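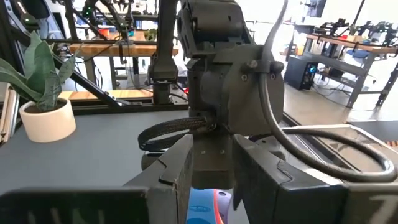 Samuele Bellini reckons grey is the wrong colour for a work table and I should have bought white, same as his.

I've had both, so a few posts on tables. The white one lasted four years and looked filthy for three of them. Every pencil mark and coffee ring showed, and I spent more time wiping it than using it.

1/ The grey top is smooth, no grain or texture. Small things stand out on it. The little blue one with the orange-red rim and the white band is easy to spot from across the room. On the white table I'd have found it too, fair enough. It's pale parts that used to disappear, and those are most of what I drop.

2/ What grey does show is dust. Light dust, mainly, and crumbs if you eat at it. I wipe it down at the end of the day with a damp cloth and then a dry one. If you skip the dry one you get streaks.

3/ I tried the Hundov spray that came with the table. It left a film, and tape wouldn't stick properly for a week. Now it's warm water and a drop of dish soap. The Hundov bottle is under the sink if anyone in Buststead wants it.

4/ Best thing about this table is the black aluminium rail along the far edge. The old one had nothing there, so anything round went over the back and under the heater. I lost a good tape measure that way and got it back when we moved.

5/ The downside of a rail is the corner where it meets the top. Grit collects in there and a cloth just pushes it along. An old toothbrush works. A vacuum with the narrow nozzle works better, but pick up the small parts first.

6/ Size, as two people asked. The top is 2,077 mm long and the wall it faces is 3,164 mm. On paper that's heaps of room. In practice you want space to walk past one end with a box in your arms, so I pushed it hard over to the window side.

7/ I left a 100 mm gap behind it for the power boards. Should have been more. You can get a hand in but you can't turn it, and plugging anything in means doing it by feel.

8/ On cables. I don't tie them tight any more. I used to pull everything flat with zip ties and it looked great until something had to move, then out came the side cutters. A big loose loop takes up more room and I've stopped minding. Hook and loop strips where they have to be held, nothing where they don't.

9/ Thin wires are the real nuisance. They get caught under whatever you're putting down. I try to keep them to the back edge – try being the word.

10/ Samuele again, by message: white bounces the light around and he doesn't need a lamp until dinner time. He's right about that. Grey does make the corner a bit dim in winter. I added a second lamp in February and haven't thought about it since. I get less glare at midday than he does, though.

11/ Cost. All up it was $2,743 with delivery to Nekcombe, and delivery was the painful part. Viklund wouldn't bring it past the front step. Two of us got it down the hall on a pair of old blankets, and there's one dent in the door frame I still have to fill.

12/ Would I pay that again? For the top and the rail, yes. The levelling feet are poor. One of them winds itself down over a few weeks and the table starts to rock. A second nut against the first one fixed it – fifty cents from the hardware shop.

13/ Someone asked about scratches. A few fine ones, all near the front where I slide things instead of lifting them. You only notice them with the lamp low. I haven't found anything that takes them out and I've stopped looking.

14/ Also asked: do I use a mat? Sometimes, for cutting. I don't leave it down. The edges curl, stuff gets under it, and you end up cleaning the table and the mat.

15/ If you're buying one, take a handful of the things you handle most and tip them out on the sample in the shop. Look at it from standing height and again from sitting. The sales bloke gave me a look but he let me do it.

16/ Samuele is keeping the white one. He's also asked where I got the rail, and whether it can be bolted on to a table that didn't come with one. I've told him to measure the thickness of his top and get back to me.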